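Search this wiki
Go

Midtbø cooling loop

The Midtbø cooling loop is a closed piping circuit that carries chilled water and glycol through the old dairy at Midtbø, where it keeps the cheese cellars and the milk tanks at a steady temperature. It was designed by Elsa Rustad and put in by the pipe-fitting firm Stavano, and it's fondly remembered by the people who worked on it – partly for the long days and partly for the very good waffles. 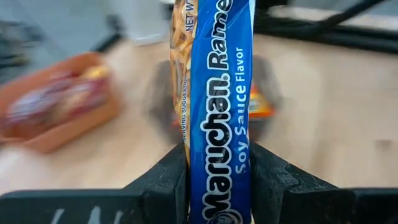

The dairy had been getting by on steel pipe laid by Arvid Bråten's crew, and by the end it was rusting badly at nearly every threaded joint. Rustad looked at copper first, found it too dear, and settled on stainless tube with pressed fittings from Valletti. The finished loop has 1,577 feet of pipe and 150 fittings, and holds about 1,000 gallons.

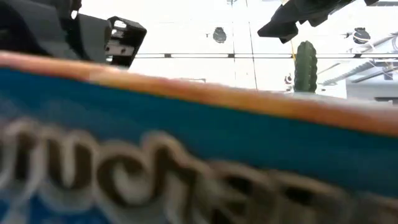 Blue box with an orange band, close up.

Work began in May, while the cows were on summer pasture and the dairy could spare one cellar at a time. Sixten Kristiansen ran the pressure tests, holding each section at 100 psi overnight before anyone was allowed to wrap it in insulation. Two sections had to be pressed again – both behind the brine tank, where there was hardly room to turn the tool.

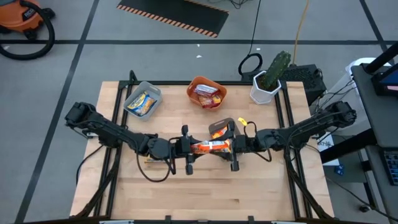 Hivis Building Services Club – Piping and Cooling Group

The loop runs in two branches that meet at a small pump room under the loading dock. Bendik Sæther later added a bypass there, so that either branch can be drained and flushed while the other goes on working. The glycol is checked every spring, and the strainers are cleaned at the same visit.

See also: Press fittings; Brine tanks; Pipe insulation

Contact the editors | Copyright Hivis Building Services Club | Back to top

This site uses cookies to remember your settings. Accept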